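Naidu Bottle and Flask Care Notes

README, version 4

Naidu is a plain-text collection of care and repair notes for household drink containers: vacuum flasks, water bottles, lunch jars and the lids that go with them. It holds 411 notes. Each note deals with one problem, such as a stale smell, a worn seal or a lid that no longer closes properly, and says what the writer did about it.

The collection was started by Benedetta De Luca, who kept a notebook at the Pronbridge repair table and got tired of looking things up by hand. Evaristo Testa typed up the first batch and set up the file layout. The notes have been edited for spelling and length, but the advice is the writer's own.

What is in the folder

notes.csv – the full set, one note per row
parts.csv – names for lid and seal parts, with the local words people use for them
sources.txt – where each note came from
changes.txt – edits between versions
images – a small set of pictures used in the docs

Fields in notes.csv

id: a whole number. Numbers from deleted notes are not reused.
container: flask, bottle, jar or other.
material: steel, glass, plastic, mixed or unknown.
problem: a short phrase in the writer's words.
note: the main text, 800 characters at most.
outcome: fixed, partly fixed, not fixed or not reported.
place: Pronbridge, Drandon or Rendden.

Text is UTF-8 with Unix line endings. Fields that contain commas are in double quotes. An empty cell means the writer left that line blank on the form, and should not be read as "none."

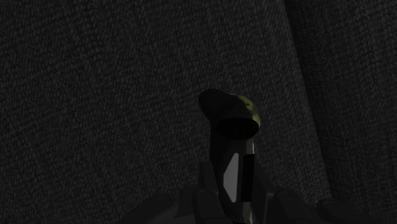
Dark cylinder with a wider, angled top and a yellow-green patch on the rim. Computer rendering.

How the notes were collected

Most came in on a paper form. The form asked for the container, the problem and what was tried, with a box at the bottom for the result. Forms from Drandon used an older layout with no box for the result, so nearly all of those rows say "not reported." We did not go back and guess.

The Rendden notes were sent by email and tend to be longer. Anything over the limit was cut down by Evaristo and sent back to the writer for approval. Two notes on the same problem were both kept if the methods differed. Word-for-word repeats were removed.

Known problems

The material field is weak. Many people wrote "metal," and we entered that as unknown unless the rest of the note settled it.

Smell and staining are often mixed together in the problem field. If you search for one, search for the other as well.

Several notes mention a baking soda soak without giving an amount or a time. We left them as written. A 500 ml flask and a large jar need different amounts, and the notes rarely give the size.

Advice about seals goes out of date when makers change their parts. Check the maker's own instructions before boiling anything or putting it in a dishwasher.

Use

You may copy, change and share the notes for any purpose as long as you name the collection. Please keep sources.txt with any full copy. The notes record what people tried at home and have not been tested in a lab.

Corrections

Send the note id and the suggested wording to Benedetta. Changes to the parts list go to Evaristo. The next round of edits is planned for October – new notes received before then will go in the same release.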